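Grurcombe Household Items: Containers

Version dated January 18, 2025

This subset covers plastic storage containers on pale backgrounds. It holds 900 images at full resolution. Labels are stored one file per image, with matching base names.
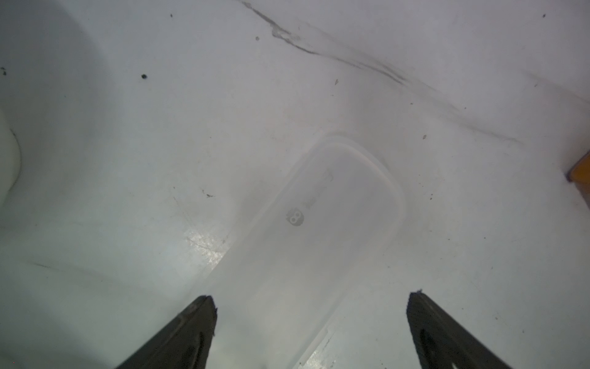 1 min read

Low-contrast items carry the tag "pale_on_pale". The frosted white box with the small owl-like face embossed on it is one of them: outline the rim, and leave the dark streak on the white surface unlabeled. Lettering too blurred to read is entered as "illegible".

Known issues: 39 labels use the old Felinside category names. Run the remap script before training.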